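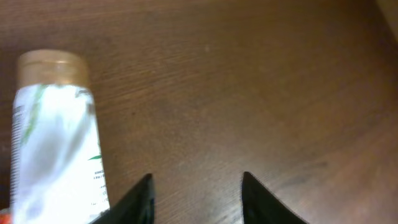 Lab Visits

Open Afternoon at Kimow, Otby
May 21, 2025

I've wanted to get inside the Kimow lab ever since their short paper went up in February, and it was worth the train ride. They had the two-arm station going when we came in, with a wooden table, a gray basket at the left and a bunch of stuff you'd find in any bathroom cabinet. The job is tidying. Packets and bottles start out on the table and are supposed to end up in the basket, and the arms have to work out between them who picks what.

The method is called Gaber, and Silvia Brabec gave us the talk. If you know imitation learning you know the usual recipe: a person drives the arms through the task over and over, everything gets recorded, and a network is trained to copy the motions from the camera pictures. The Gaber twist is in which recordings you bother to make. They train a first policy on a small set, let it run, and have it flag the moments when it's least sure of itself. Then a person records only those moments, starting from right there. She called them "patches" and I liked the word a lot.

So how does it know when it's unsure? They train several copies of the same network from different random starts and show all of them the same camera views. When the copies agree on the next motion, carry on. When they fan out, that spot goes on the list. She put a plot on the wall screen of one run, with the disagreement nearly flat for long stretches and then a big hump right before a grasp. You could hear people go "ohhh."

The result that got me here in the first place: 471 patches on top of the small starting set matched a policy trained on 2,000 full demonstrations. Same table, same arms, same kind of objects. A patch is a few seconds long and a full demonstration is the whole job, so the gap in operator time is bigger than those two numbers make it look. Silvia was careful to say this is one task family in one lab, and that the next test is on the arms at Prenby, where the lighting and the table are different.

Most of the humps come from the close-up views. Each gripper has its own camera that sees whatever is between or beside the fingers, and those views change like crazy as an arm moves. A bottle standing next to an open gripper can have its label blown out to white. The overhead view stays calm the whole time and hardly ever sets off a flag. They tried training without the gripper cameras and the disagreement signal went mushy, with flags coming late or in odd places.

Soft packets are the hard case, and I hadn't thought about why until I saw one up close. The film wrinkles, the wrinkles catch the light, the lettering bends, and two grasps on the same pack of wipes give you two very different pictures. Bottles keep their shape, so the network copies agree on them early. For packets the list of patches just kept growing, and most of the 471 ended up being packet grasps and the handoff down into the basket.

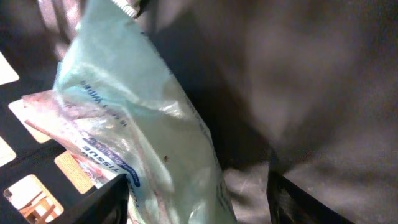

Ľudovít Baláž wanted to know if the copies could all be wrong together, agreeing happily on a bad grasp, in which case no flag would ever go up. He'd run into that with his own ensembles, he added, mostly on objects that looked like something in the training set but behaved differently when squeezed.

Silvia said yes, and that it's the thing they worry about most. In the last evaluation 17 failures came with no flag at all. They went through the recordings one by one and added patches by hand for the ones they could make sense of. She'd like a second signal that doesn't depend on the copies, maybe from the finger motors — when the fingers close further than the network expected, something is off, whatever the pictures say. That part isn't built yet. I'd happily come back for it!

We got a good long look at the table after that. I spent most of mine watching how the work splits up between the two sides. One gripper can be holding a packet up over the wood while the other has nothing in it, and the policy has to treat the empty one's waiting as part of the task. Early on they left idle stretches out of the training set to save space, and the idle arm drifted. Putting them back fixed it.

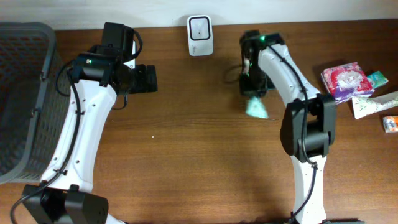 If you want to go

The lab is a short walk from Otby station, up the hill and through the courtyard. Groups are kept small, so write ahead. The talk and the table session ran 3 hours with coffee, and questions are welcome the whole way through. Bring a sweater, the robot room is chilly. The slides have the disagreement plots for every object type, and Silvia will send them if you leave an address on the sheet by the door.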